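Week 6 notes - Can machines do the chores yet?

Rough version, tidy one goes up before the June test. Bring the Lokby reading, we ran out of time for it last week.

Short answer: some of them, slowly, if you set the room up first.

Where we got to last time
Factory robots are old news. Same part, same spot, all day. A chore is different because the mess changes. Dishwasher is never loaded the same way twice. Laundry is worse (cloth has no fixed shape, so where do you grab it?).

What counts as "can do it"
Four things to ask when you see a video:
- was anyone steering it?
- is it sped up?
- how many tries before the good one?
- new kitchen, or the one it practised in?
Most clips fail at least one. Write these in the margin, they come back in the essay.

Branovero trial, the numbers
Task was clearing a counter and putting things in a bin. 239 tries, 133 finished without help. That's a bit over half. Sounds bad, but look at what went wrong: 48 of the failures were clear plastic or glass. Depth cameras struggle with see-through stuff, light goes through it or bounces off somewhere silly. Rest were slips, bumps, bad guesses about weight.
Person doing the same job hardly ever drops one, and can talk while doing it. Keep that in mind as the base line.

Shop floor vs home
Trarach packing line: bins fixed, lighting fixed, floor flat. Robot keeps up on boxes, falls behind on bags. Home has none of that, plus pets, plus stairs. Bensaid argues the home will come last for exactly this reason. I mostly agree, see his section 3.

Grippers
Two fingers is still the usual choice. Cheap, easy to fix, fine for anything with sides you can pinch. Poor at flat things on a table (a coin, a lid) and poor at feeling how hard its squeezing.

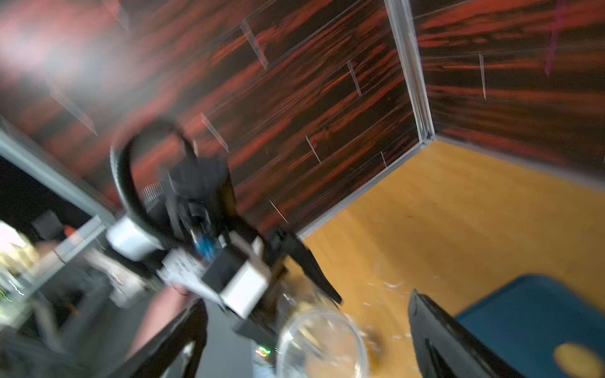 Camera at the wrist helps with the last few centimetres. Trade off is that the view swings about whenever the arm does, and the fingers block part of it. Most groups add a second camera further back. Colour of the lighting matters more than you'd think, also glare.

Learning by copying
Person does the job many times, machine copies. Works well close to what it was shown. Move the cup to the other side of the bench and it can go to peices. More data helps, how much more is an open fight.

For next time
Pick one chore at your place. Write every step, incl. the ones you do without thinking (checking a cup is empty, wiping a drip). One page, dot points fine. Mark the step you reckon a machine would fail first and say why.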